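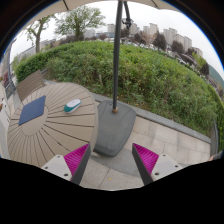

Hand-held Gripper Build: Frequently Asked Questions

Print this page | E-mail this page

Last revised 1 September 2023

What is the Flarnoren?

A two-finger hand-held gripper with a wide-angle camera, built at the Greltside shared workshop. The operator picks things up with it directly, and the recordings are used to train an arm that will carry the same fingers.

Which parts are printed?

The ribbed pads and the outer plates. Pads are printed in flexible filament, ribs parallel to the bed. Plates are printed rigid at 27 percent infill. The dark inner strips are cut by hand and bonded last.

Do the two sides have to match?

Yes. Print both plates from the same file, one mirrored. Dry-fit the fasteners before bonding anything. If a plate rocks on its fasteners, ream the large hole first and leave the small ones alone. 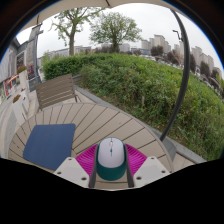
Mouse between the fingers, over the slatted table.

Why use a computer mouse as a test object?

It has a curved top and narrow sides, and everyone has one. A pad that is too stiff tends to push a mouse out toward its thinner end. A pad that is too soft folds before the strip makes contact.

How should the fingers approach a low object?

Come down with the fingers open, stop short of the table, then close. Both strips should arrive together. If one side touches first, re-center the tool — do not drag the object across.

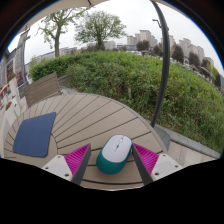

Mouse on the slats, a finger plate to each side. Mouse pad at left.

Can I record outdoors?

Yes. Lock exposure before the first take and keep it locked. Overcast light is easier to work with than direct sun. Slatted tabletops are fine, but avoid placing small parts over the gaps.

How many takes per object?

We record nine per placement, then move the object and start again. Discard any take in which the fingers leave the lower part of the view.

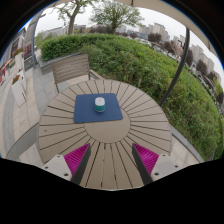 Upright object on the mat, jaws open.

Is the black area at the bottom of the recording a fault?

No. It is masked on purpose and the training script ignores it. Do not crop it out.

Where are the files?

On the Greltside workshop drive, in the Fetitz folder. Use revision 2 of the plates. The May files have the wrong hole spacing.

Print this page | E-mail this page

Comments

Chiến Mai: Revision 2 fits my fasteners without reaming. Is the pad file the same as before?

Venkataraman: Pad file is unchanged. Only the plates moved.

benchleft: My strips peel at the tip after a few days. Would roughening the pad help?

Venkataraman: Yes, light sanding, then clamp overnight.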